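Reporter wanted: tech business and deals

Skondwood is looking for a reporter to cover the buying and selling of technology companies. The job is full time, based at our office with two days a week from home if you want them, and it reports to Nosipho Zulu, who edits the business pages.

We should say early on that we are not very impressed by most coverage of this beat, and that includes some of our own. A company announces it has bought another company. The press release says the purchase is strategic. The chief executive says he is excited. Within the hour there are dozens of stories online saying the purchase is strategic and the chief executive is excited, and by the next morning everyone has moved on. Very few people go back two years later to ask what the buyer got for its money.

We want somebody who goes back.

Take Renik, which bought the messaging firm Wanex and told its customers that nothing would change. We ran that line in our first story, in the headline no less. The free plan was gone by December. Our second story was better than our first, but it came from a reader who wrote in to complain, and we'd like to stop depending on readers to do this part of the work. Mosoti is now making the same sort of promises about the warehouse software business it picked up over the summer, and we have no idea yet whether they are any good. Neither, we suspect, does Mosoti.

What you would be doing

You'd write one longer piece most weeks and a handful of short ones. The short ones are news: a deal is signed, a deal falls apart, a founder leaves before the ink is dry. The longer ones take a deal that has already happened and look at what came of it. That means talking to customers, former staff, people who lost out on the bidding, and anyone else who isn't paid to be cheerful about it.

You would also look after our deals tracker, a plain spreadsheet that lists what was bought, what was promised and when we said we'd check. It is in poor shape. There are 200 entries in it and too many of the "check by" dates have gone past without anyone checking.

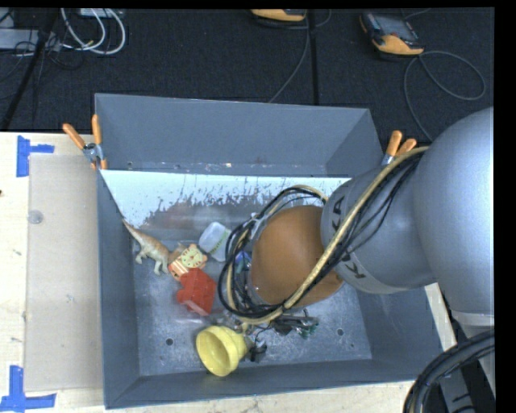 Some of the work is dull. You will read filings. You will sit through earnings calls in which the one useful sentence comes near the end, if it comes at all. You'll be offered interviews with executives on the condition that you send questions ahead of time, and we'll expect you to say no.

What we need from you

Four years or more of reporting, on any beat. Business experience is handy, but we have hired good people from courts and city hall and would do it again. You should be able to read a balance sheet or be willing to learn in your first months (we'll pay for the course). You should write in plain English. If your clips are full of words like "ecosystem" and "synergy," please have an explanation ready.

A degree is not required. A large following on social media is not required either, and we will not be looking at yours.

We don't let business reporters own shares in the companies they cover. If that's a problem, better to find out now.

What you'd get

Salary is set on our published scale, which we'll send to anyone who asks before applying. You'd have 19 days of paid vacation in your first year, plus public holidays, and health cover from day one. There are no stock options, as we have no stock worth having. The desk is small and the hours are mostly normal, though a big deal announced late in the evening will spoil your dinner now and then.

We won't tell you that we are a family or that every day is different. Plenty of days are the same.

How to apply

Send us a résumé of no more than two pages, three pieces you reported yourself, and a note of up to 300 words on one technology deal you think was badly covered. Tell us what the stories missed and who you would call first. The note matters more than anything else you send — please don't pick the deal everybody already agrees was a disaster.

Skip the cover letter. We have read a lot of them and they've rarely told us anything.

Applications go to Nosipho Zulu at the business desk and close on 2025-09-26. Shortlisted applicants will have a 30-minute phone call and then a paid trial day in the office, working on a real story. Everyone who applies gets an answer, including the people we turn down.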